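Ciltix Help Desk
Ticket: Pronano play kitchen, ball rolls off cabinet top, latch and faucet also unhappy
Opened: 14th January
Priority: Low (changed from Urgent by the help desk, without discussion)
Status: Waiting on parts

Original request

We have a Pronano play kitchen, the white one with the tall cabinet at one end and the sink and burner at the other. It came to us in June. For most of that time it has been a perfectly decent piece of furniture for people three feet tall, and I have had nothing to say about it.

Three complaints now, in order of how much they annoy me.

1. The pink fuzzy ball won't stay on top of the tall cabinet. You put it down, you look away, and it leaves.
2. The small latch on the cabinet has stopped catching. Push it shut, hear the click, walk off, hear the second click.
3. The faucet wobbles on its base when anyone swings the spout.

Please advise. Please do not advise turning it off and on again. It's a toy kitchen and was never on.

Reply from help desk

Thank you for contacting Ciltix. Before we open a case with Malinowski (the distributor for your unit), please complete the basic checks in the Pronano care sheet: level the unit, tighten all visible screws, and remove any items that didn't come with the kitchen. Please record your results in this ticket.

Update 1: leveling

Put a spirit level on the cabinet top. The bubble went straight to one side and stayed there with real conviction. The level on the floor tiles showed the same thing, so the building gets some of the blame. I would like to open a ticket about the building, but I can't find a category for it.

Folded a piece of cardboard and slid it under the low side. Bubble now inside the lines, barely. Ball placed on top. Ball stayed put through an entire cup of coffee. Somebody then leaned on the countertop to get at the sink and the ball left.

Result: better. Still rolls if the unit gets bumped, and it gets bumped all day because that's what a play kitchen is for.

Update 2: screws

Tightened every screw I could find. The care sheet says "all visible screws" and the panels have plenty of holes, only some of which appear to want one. I bought a bag of 100 small screws from the hardware store because that was the size the bag came in. Used 2. If anyone on this help desk needs 98 small screws, please reply to this ticket.

One screw near the latch just spins. It isn't stripped as far as I can tell, it simply has nothing left to hold on to. I think that is complaint number 2 explained. The latch plate shifts a little every time the door is pulled, and then the hook meets the edge of the plate and changes its mind.

Tried a toothpick and wood glue in the hole. Waited overnight as the glue bottle instructs. Held for the morning. By lunch the latch was back to its second click.

Update 3: removing items

The care sheet wants everything off that didn't come with the kitchen. I took this up in good faith and then discovered that there is no list of what did. The bowl, possibly. The ball, I doubt it. The little green thing, no idea at all, and I've been moving it from one side of the cabinet to the other for months.

Cleared the whole top, wiped it down, put it all back. The wipe-down took longer than expected due to a patch of old adhesive that I will not be discussing further. The bowl goes back on and sits there like a rock. It has a nice flat bottom and something in it to weigh it down. Only the ball has ambitions.

I then tried the ball in the bowl. Works beautifully, zero rolling. Rejected by the people who use the kitchen, on the grounds that the bowl is for the other thing.

Update 4: faucet

Looked for a way in from underneath, under the sink basin. You need a short screwdriver and a wrist that bends both ways. The nut holding the faucet base was finger-tight. It is now as tight as I'm willing to make a plastic nut. The wobble has gone from "about to come off" to "a bit of character." The knobs still turn. The spatula lives in the sink and got in the way throughout, and I would like that on the record too.

Considering complaint number 3 closed unless the faucet disagrees.

Reply from help desk

Thank you for the detailed notes. 

Update 5: attachments

Cabinet and top, ball currently at home. 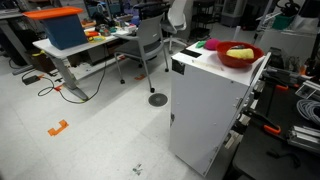
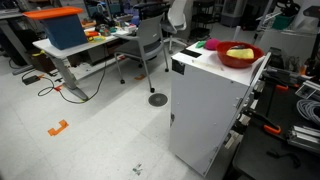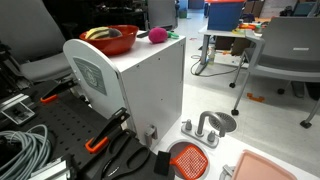
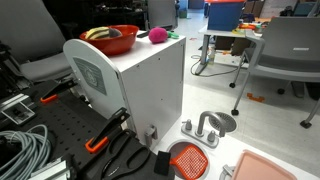 Reply from Malinowski, forwarded by help desk

The latch plate is a known spare and can be ordered on its own. A complete replacement door with a new latch costs 70 dollars, the plate alone is free while the kitchen is in its first year. Model 2000 plates don't fit the older body, so please check the sticker before confirming.

The cabinet top is within tolerance. The ball is not one of our parts.

Update 6

Checked the sticker. It's a 2000, so the plate should fit. Please order the plate and leave the door alone, the door has done nothing wrong.

On the ball: noted. I have ordered a strip of clear anti-slip mat from Kekex and will cut a round patch for it, big enough for the ball and small enough that no one decides it's a burner. The cardboard stays under the low side until the building is fixed.

Open items: latch plate (Malinowski), mat (me), 98 screws (anyone).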